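Section 9. Setting Up the Arm at a Household Site

Applies to: Skondell tabletop cell, stand-mounted, single arm
Prepared by: Elin Ifans, Climdale field support
Revision date: Monday, January 16, 2023

9.1 Scope

This section covers placing the stand, connecting the arm, routing cables, and checking reach over the work table at a site that is a furnished room. Software installation is covered in Section 4. Removal and packing are covered in Section 11.

Two people are needed for steps 9.3.1 through 9.3.6. The remaining steps can be done by one trained person.

9.2 Before You Start

Read the site sheet and confirm the position of the wall outlets, the swing of any door near the cell, and the walking path the residents will use during the visit. The stand must not block an exit door.

Tools and parts:

Hex key set, metric
Torque driver with the Gittins bit holder
Spirit level
Two bar clamps
Hook-and-loop cable ties
Tape measure
Spare emergency-stop box and lead

CAUTION: Do not connect power until step 9.4.5. The arm can drop slightly when the brakes release.

9.3 Placing the Stand and Mounting the Arm

1. Clear the floor where the stand will go. Remove rugs. A rug under one foot of the stand will let it rock during fast moves.

2. Set the stand down with the operator side facing the open part of the room. Check it with the spirit level in both directions and adjust the feet.

3. Tighten the rail joints by hand, then with the hex key. Check every joint again after the arm is mounted. Joints that felt tight on the empty stand often take another quarter turn.

4. Lift the arm onto the stand. One person holds the base. The second person supports the upper link and keeps it folded against the lower one.

CAUTION: Keep fingers out of the gap between the links at the elbow. The joint can turn under its own weight.

5. Fit the base bolts loosely, in a cross pattern. Tighten in the same pattern to the value on the stand label.

6. Fit the clamps where the site sheet calls for them. The handles must point away from the arm's path.

7. Place the emergency-stop box on the stand in front of the base. It must be reachable from the operator position without leaning across the arm.

Note: On stands built before October, the tray for the emergency-stop box is missing. Secure the box with hook-and-loop tape and record this in the visit log.

9.4 Power and Signal Cables

1. Connect the arm cable to the control box. Turn the collar until it clicks. Do not use pliers.

2. Connect the emergency-stop lead before any other lead on the safety side.

3. Run the gripper cable from the wrist back along the arm. Leave a loop at the wrist large enough for a full turn of the last joint in either direction. Tie the cable at the forearm, never at the joint itself.

4. Lay floor cables behind the stand where possible. If a cable must cross the floor on the work side, keep it outside the walking path.

5. Switch on the control box and wait for the startup check to finish. If the display shows code 184, the emergency-stop circuit is open. Release the button, reseat the lead, and restart. If the code returns, swap in the spare box.

9.5 Reach and Clearance Check

Run this check with the table in place and the task objects on it. A check made over a bare table does not count, as it says nothing about lids, box walls, or items stacked above table height.

1. Set the speed limit to 2 percent.

2. Jog the arm out over the table with the fingers pointing down. Stop above the tallest object. 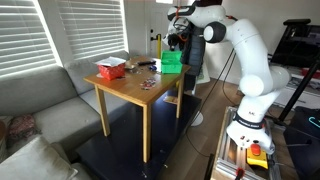
3. Look along the arm from the base to the wrist. No slack cable may hang where the gripper will travel. If one does, return the arm to its rest pose and repeat step 9.4.3.

4. Jog to each corner of the work area in turn. The elbow must stay clear of walls, screens, lamps, and anything hanging nearby.

5. Where an object has a hinged lid, open it fully and repeat the move above it. Record the lowest safe wrist height in the Zater settings page under Tool Limits.

6. Press the emergency stop while the arm is moving. The arm must stop at once and hold its pose. Release the button and confirm that the arm does not move until it is re-enabled.

CAUTION: Do not raise the speed limit until step 6 has passed.

9.6 Care During a Long Visit

At the start of each day, wipe the gripper fingers with a dry cloth and inspect the wrist cable for flat spots or cuts. Retighten the clamps. Repeat the emergency-stop test before the first run.

After every 2000 gripper cycles, remove the fingers and check the screws for thread wear. The counter is on the Zater settings page under Service. Reset it only after the screws have been checked.

If the table is bumped or moved, repeat all of 9.5. Stored positions are measured from the stand and will be wrong by the distance the table has shifted.

9.7 Faults Seen During Setup

Arm shakes at the end of a move: loose rail joint or uneven foot. Repeat 9.3.2 and 9.3.3.

Gripper does not respond: wrist connector not fully seated. Power down before reseating it.

Arm stops partway through a reach with no code shown: cable pulling tight at the wrist. Lengthen the loop and retie at the forearm.

Startup check does not finish: leave the control box off for 9 minutes and try once more. If it fails again, contact Climdale field support and leave the cell powered down.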